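The shop in Honport sells secondhand kitchenware and nothing else. It has one long room, a back counter for sorting, and shelves that run up to the ceiling on both sides. The owner opened it after 17 years of running a school kitchen, and she still shops for pots the way she did then.

"I pick it up and I look at the bottom," she said. "If the bottom is flat, we can talk about the rest."

Most of what she buys comes from house clearances in Honport and in Ollness, up the coast. A good clearance gives her a van full of boxes. A poor one gives her mugs. She said she has turned away more mugs than she could ever sell, and that people take it personally.

Bowls are another matter. She keeps them in stacks of two or three and never higher, with the smaller one on top, and she doesn't insist that the colors match. Customers used to ask for full sets. Now they come in for a single bowl to replace one that broke, or they take two in different colors because they like them together.

"Green and blue go out the door first," she said. "White sits. I don't know why white sits. In the school we had 100 white bowls and I never heard a complaint."
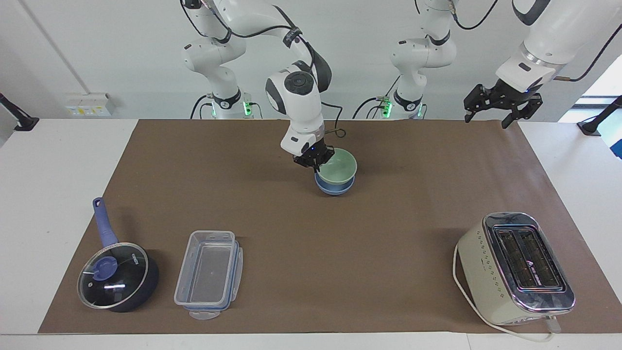

Volume 17, No. 4

Saucepans take up the lower shelves. She will take a pan with no lid, but she prices it low, and she keeps a crate of odd lids under the counter for anyone who wants to try their luck. Glass lids are the ones people ask for. A dark blue pan with a clear lid and a blue knob is the kind of thing she puts near the front.

"You can see the rice without lifting it," she said. "My mother lifted the lid every two minutes. Then she'd wonder where the steam went."

She checks the knobs by hand and tightens the screw if there is one. She likes a long handle with a hole in the end, as her own kitchen has one cupboard and a row of hooks. When she packs a pan for a customer, the lid goes in separately, wrapped in brown paper. The same paper covers the sorting counter. It comes on a roll from Wróbel, the packing supplier by the harbor, and she changes it when it gets torn or greasy.

Bowls get a sheet of paper between them if they are going in a car. In the shop they sit one inside the other with nothing in between. She lifts the top one out by the rim and tells customers to do the same.

"Two hands if it's heavy. One is fine for a cereal bowl."

Rent on the room went up in December, and she thought about moving to Ollness, where there was an empty place at 56 Pultano Street. She went to see it twice. The shelves were too shallow for anything wider than a side plate, and the step at the door would have been hard on people with carts. She stayed where she was and started opening at 8 in the morning instead of 10.

The early hours bring in people on their way to work. They mostly buy one thing. On the morning of our visit a man bought a colander and asked her to hold a frying pan until he got paid. She wrote it on a strip of brown paper and taped it to the handle.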